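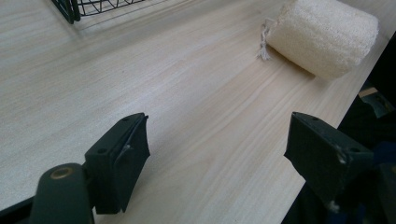
Kashindye Manipulation Group -- Teaching and Recording Team

Section 4. Recording a task with the hand-held gripper

4.1 What this section covers

In this section you teach the task "sponge to basket". You hold the Zuvness hand gripper, do the task many times, and the system records every try. Later the same task is done by remote control (Section 5) and finally by the robot alone (Section 7). Please read 4.2 to 4.4 completely before you take the gripper in your hand.

One complete try, from start pose to release, is called a "take" in this manual. The old manual from Amthorpe used the word "run". It is the same.

4.2 Prepare the table

1. Wipe the tabletop with a dry cloth. Do not use polish. A shining table gives reflections and the tracking becomes poor.

2. Put the wire basket at the far left part of the working area. It must stand directly on the wood, with no mat under it.

3. Lay the loofah sponge on its side, farther up the table from you and to the right of the basket. The string tassel goes to the left.

4. Leave the wood between you and the sponge free. Pens, cables and cups belong on the side shelf.

5. Switch on the ceiling light only. The lamp with the long arm must stay off during all takes of one set.

Note: The sponge does not have to be parallel to the table edge. Small differences from take to take are good for the training. Keep the tassel on the left side until Nafula Makokha tells you to begin the second set, where it is turned.

4.3 Check the gripper

1. Open the fingers fully and look at the two inner faces. They must be flat to each other and free from fibres. Loofah leaves small pieces behind, so repeat this after every break.

2. Look at the contact pads. If a corner has come up, press it down with the thumb. If it comes up again, replace the pad (see 9.3).

3. Check the screws on both fingers with the small key. Turn only until you feel resistance.

Caution: Do not overtighten. The screws go into plastic and the thread is quickly destroyed.

4. Close and open the fingers five times, slowly. The movement must be equal on both sides. If one finger is behind the other, check the brass bushing at the pivot for dust. Use no oil.

5. Scuffs on the outside of a finger are no problem and you can continue. Scuffs on the inner face must be written in the log book with the take number.

4.4 Start the recorder

1. Connect the cable and wait for the green light.

2. Open the recorder program and choose your name from the list. If your name is not there, ask Selorm Ankrah to add it. Do not record under another person's name, even for a test.

3. Choose the task "sponge to basket" and the set number.

4. Look at the free space on the drive. One full set has 200 takes. If the program shows a yellow bar, move the older sets to the server first.

5. Hold the gripper still above the table for three seconds. When you hear the short tone, the position is fixed and you can begin.

Caution: If you put the gripper down on its fingers, the position can be lost without any message. Always put it in the holder and do step 5 again afterwards.

4.5 Do the take

1. Go to the start pose. The gripper is low over the bare wood at the near side of the table, fingers wide open and pointing to the sponge.

2. Press the button one time. The tone is now long.

3. Move forward in one calm movement. Try to come to the sponge so that it is between the fingers and you do not need to correct at the end.

4. Close the fingers around the middle of the sponge. Squeeze until it is held, not more. A loofah becomes flat when you squeeze hard, and the robot will then learn to squeeze hard with everything.

5. Lift straight up until the sponge is higher than the rim of the basket.

6. Move over the basket and wait there for a moment.

7. Open the fingers fully and let the sponge fall.

8. Go back to the start pose and press the button again.

9. Take out the sponge with your free hand and lay it for the next take.

Note: The tassel can hang on the wires of the basket. When this happens in a take, do not pull. Finish the movement, stop, and mark the take as "caught". We keep these takes, but in a separate folder.

Note: Your free hand must stay out of the camera view from step 2 to step 8. Most people put it behind the back. Peninah Were holds the edge of her chair, and this works also.

4.6 Good speed

New operators are nearly always too fast. One take should need six to nine seconds. If you are under five seconds the program will ask if you want to keep the take. Please answer no.

Stop for ten minutes after every 50 takes. When the wrist is tired the path starts to drop in the middle, and we see it clearly in the curves.

4.7 Which takes to delete

Delete the take if:

- you touched the basket with the gripper
- the sponge rolled before you closed the fingers
- you spoke with somebody and stopped half way
- the light in the room changed

Keep the take if you missed the first grip but corrected it calmly. The robot also needs to see how a mistake is repaired. In November we deleted all such takes, and the robot then stood still each time after a missed grip. From 1,165 recorded takes we had 972 left, and the set had to be filled up again at the Clistovville site.

4.8 End of the session

1. Press "Close set" and wait until the counter stops. Do not pull the cable before.

2. Brush the fingers and put the gripper in the holder.

3. Write in the log book: your name, set number, first and last take, and anything that was unusual.

4. Send the set to Rafail Manolakis for checking. Three sets, together 600 takes, are needed before training can be started.

Questions about this section go to Caroline Rweyemamu. For problems with the recorder program see Section 8.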